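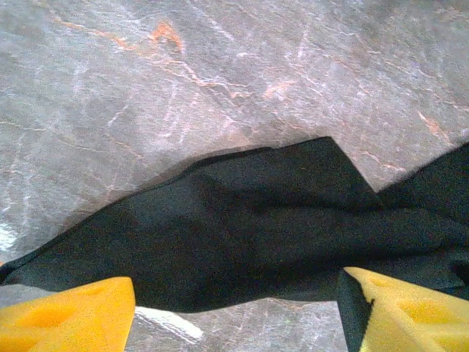 **Genalyn Tagle**
Gripper trials lead, Kiltach project

Dear Erlinda,

Thank you for your patience with this one — I know you were hoping to hear from us earlier in April, and I'm happy to say there is plenty to tell. Your grant was for comparing 2 sets of fingers on the same pair of arms, and we are well into the second set now. Of the 5 kinds of clothing we agreed on, the dark ones have given us the most to think about, mainly because the folds are so hard to make out on the wrist camera. Rogelio has been playing with the exposure (very happily, I should add!) and would like to keep at it a little longer.

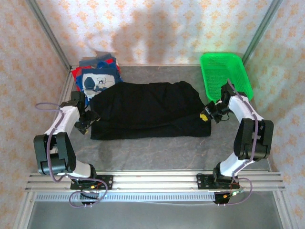 Lovely would like us to stay with two arms for the larger garments, and I agree with her. One arm alone tends to drag the cloth sideways, while two can keep some tension across it. We have 1,000 grasps logged with the Paracha fingers toward our goal of 4,000 in all, and the log sheets are coming to you separately.

My one request is a small change to the budget. Could we move what's left of the travel money over to spare finger pads? Pacita has the quote ready and will send it along as soon as you say yes.

With warm thanks from all of us,
Genalyn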